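Speaker notes: Cleaning Up After a Bad Browser Extension
Lunchtime talk for Panstead staff, main room, starts at noon

Before I begin

Let people finish getting their food. Say hello to the folks from the Trondari office on the call and check they can hear me. Remind everyone that the handout has the same steps as the slides, so they don't need to scribble everything down (somebody always does anyway, and that's fine).

Opening

Thank you all for coming, and for giving up a perfectly good lunch hour to hear me talk about browser extensions, of all things. I promise I find this more interesting than it sounds, and I'm hoping to bring at least a few of you along with me.

I want to start with my own slip-up. Back in March I added a little coupon finder called Obi to my browser at home. It looked friendly, it had a cheerful little icon, and for a week or so I forgot it was there. Then my searches started going through a page I had never heard of, called Prirkach, and every time I set my home page back to what it used to be, it was Prirkach again the next morning. I do this for a living, and I still clicked Add without reading the box. So please don't feel silly if it has happened to you.

(Pause here. Ask for a show of hands: who has had their search page change on them? Give it a moment, people are shy.)

What the little box is telling you

When you add an extension, the browser shows you a list of what it wants to be able to do. Most of us treat that box like the fine print on a parking ticket. The line I'd like you to look for is the one that says it can read and change your data on all websites. Some good extensions do need that. A password manager does, and so does a decent ad blocker. A coupon finder might make a case for it. A tool that changes the color of your new tab page has no business asking.

Last year our help desk logged 96 tickets that came down to an unwanted extension. I went back and read every one of them, which took me most of a rainy afternoon and a whole pot of coffee, and the same story came up over and over: the person wanted one small, sensible thing, and something else came with it.

Change slides slowly through this next stretch and take a sip of water.

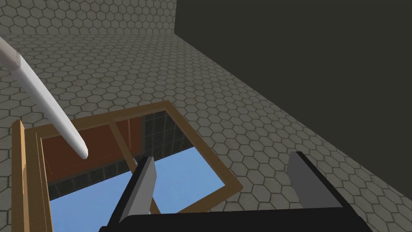
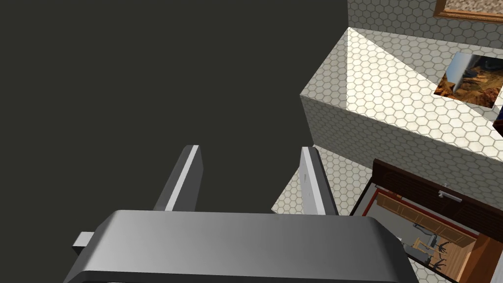
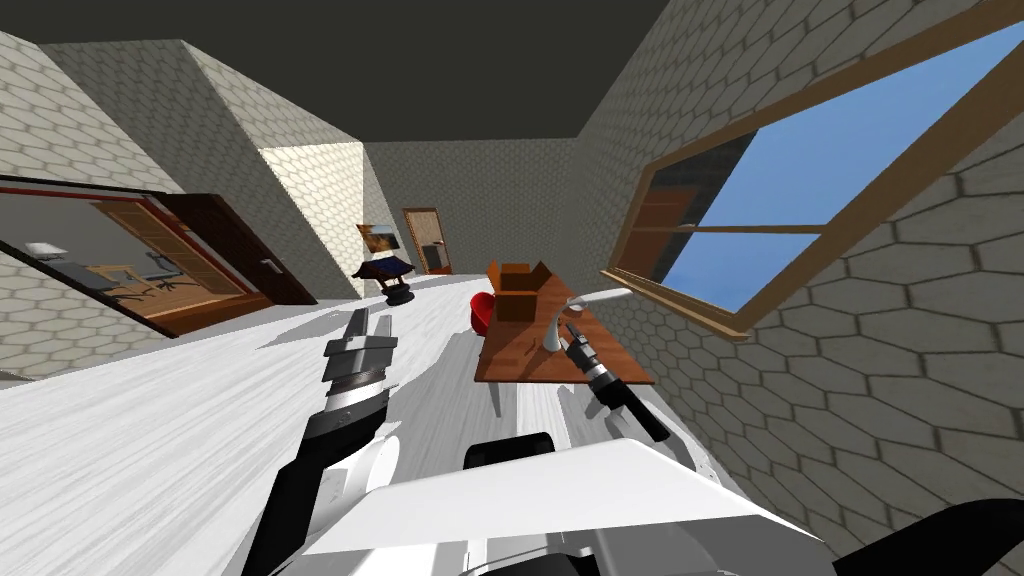 Taking it out properly

Go through these in order, and don't rush. People at the back will want the menu names repeated.

Step 1. Close every browser window you don't need, and save whatever you were typing.

Step 2. Open the extensions page from the browser menu. Read the whole list, including the ones that are switched off. If you don't recognize a name, look it up before you decide.

Step 3. Remove the one you don't want. Switching it off is a nice start, but it leaves the thing sitting there ready to be switched on again.

Step 4. Look at your installed programs too. This is the part I missed with Obi. It had put a small helper program on my computer, and that helper was what kept bringing Prirkach back. Sort the list by install date and look at what arrived on the same day.

Step 5. Put your search engine and home page back the way you like them. Then check the site notifications list and clear out anything you never meant to allow.

Step 6. Run a full scan with the security software you already have. Mine looked through the downloads folder and flagged 13 files, nearly all of them old installers I should have thrown out long ago.

Step 7. Restart, open the browser, and try a search. If the old page comes back, go to step 4 again and look harder.

A word about the cleaners

If you search for help with one of these things, you will meet a great many pages offering you a tool that fixes it all in one click. Please be careful. Some are fine and some are the same sort of trouble in a nicer coat. On a work computer, don't install any of them. Call extension 2826 and one of us will come over or take a look remotely, and we're always happy to hear from you, even if it's only a hunch.

Questions

Leave plenty of time. The two I get every single time:

Does this happen on phones? Less often, but do check your notification settings and any calendar you don't remember subscribing to.

Should I change my passwords? If the extension could read all websites, yes. Start with email, then the bank, and do it after the cleanup is finished.

Handouts are by the door. The Trondari folks will get theirs by email this afternoon.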